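Section 3: Refreshing canvas sneakers

A good clean makes old canvas look wonderful, and the Vokarico kit has enough soap for up to 14 pairs. Start by taking each shoe apart.

1. Knock off dry dirt outdoors.
2. Take out laces and insoles. 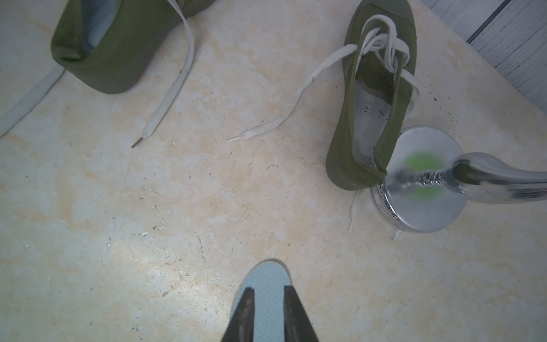
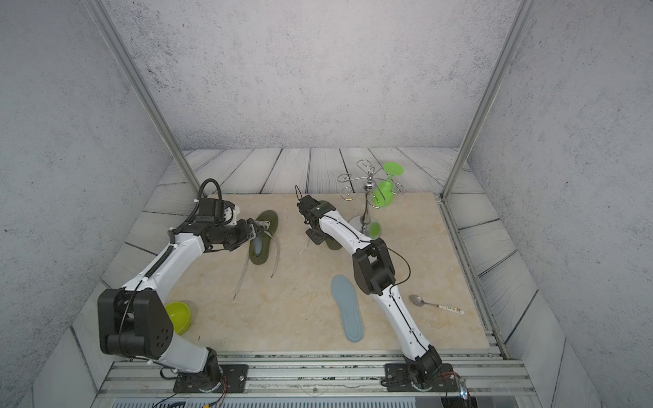 3. Mix one capful of Vokarico soap into 500 ml of lukewarm water and brush the canvas in small circles, heel to toe. Do the laces in the same bowl, they come up great! A flat white lace like the one on the olive-green sneakers shows every bit of gray, so give it a second round. Rinse with 800 ml of clean water.

Note: Insoles get a damp cloth only. Stand them on edge overnight.

CAUTION: No dryers or radiators. Heat can loosen the sole glue.

4. Stuff the toes with plain paper and change it at bedtime.

Tip from Sarahí Serrano at our Nenach workshop: lace up while the canvas is still a little damp.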